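Clelton Institute of Hospitality and Household Services
Textile Care I - Course Handout, Unit 4
Folding and Laying Plain Table Linen

Scope of this unit

Unit 4 covers the handling of plain white cloths between the linen shelf and the finished table. Washing and stain treatment were covered in Unit 3 and are not repeated. Students should have read the chapter on flatwork in the course reader before attending the practical session, which is held in the Devau Room. Allow 65 minutes for the practical, including the return of all linen.

Terms used

Flatwork: any textile without shaping or fastenings, such as tablecloths, napkins and tea towels.
Hem side: the side on which the turned edge of the hem can be seen. On a laid table it faces down.
Crown: the raised line left by a fold after pressing. A cloth is laid so that the main crown runs along the length of the table.
Drop: the part of a tablecloth that hangs below the table edge.
Working cloth: a cloth used for practice or for covering a surface. Working cloths are never sent out with table linen.

Preparing the surface

Folding is taught on a bare wooden tabletop. A padded surface lets the lower layer creep, and the corners will not meet. Wipe the top with a barely damp cloth, then with a dry one, and run the flat of the hand along the grain. Report any raised splinter to the instructor, as a single rough spot can pull a thread across the whole width of a napkin. Waxed tops must be buffed until no residue comes off on a white cloth.

The cloth to be folded is placed at the far side of the table first, leaving the near side clear for the hands. It is then drawn forward with the palms, and not with the fingertips, which stretch the hem. Students who are left-handed may reverse the directions given below throughout.
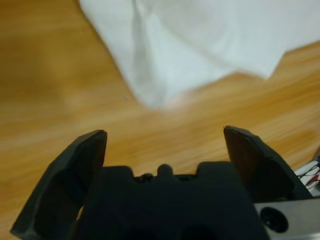 Yüksel wrote in the margin of last year's handout that drawing the cloth forward works well for napkins but is awkward with anything larger, and that two people lifting from the corners get a straighter result in half the time. The point is accepted for tablecloths. For napkins and small working cloths, the single-handed method remains the one assessed.

The basic quarter fold

1. Lay the cloth hem side up, with one edge parallel to the edge of the table.
2. Smooth from the center toward the corners.
3. Take the two far corners and bring them to the near corners. Match the corners before matching the edges.
4. Press the crown lightly with the side of the hand.
5. Bring the left side over to the right and press again.
6. Turn the folded cloth so that the closed corner is at the upper left.

A cloth that is out of square cannot be folded true. Do not pull it into shape. Set it aside for re-pressing and take another.

The screen fold

The screen fold is used for tablecloths that will be opened on the table by one person. Fold the cloth in half lengthwise with the hem side in, then turn each long edge back to the center fold. The result, seen from the end, is a letter M. Fold the length in half twice for storage. When the cloth is opened, the center crown falls in the middle of the table and the drop can be corrected on both sides without lifting the whole cloth.

Light

Creases are judged under low light from one side. Direct light on a polished wooden top gives a glare beside the white cloth and hides shallow creases - move the cloth or stand at the other end of the table before deciding that a piece must be pressed again.

Linen count and storage

The teaching store holds 546 napkins and 287 working cloths, all purchased through Pristero. Napkins are shelved in stacks with closed corners facing out. Working cloths are kept on the lowest shelf and are marked with a blue thread in one corner. Linen taken out for the practical is signed for and returned the same day, used or unused.

Assessment

Each student will fold 4 napkins in the quarter fold and one tablecloth in the screen fold. Marks are given for matched corners, a straight crown and a clean surface. Speed is not marked in this unit.

Reading for Unit 5: course reader, chapter on napkin sizes and place settings.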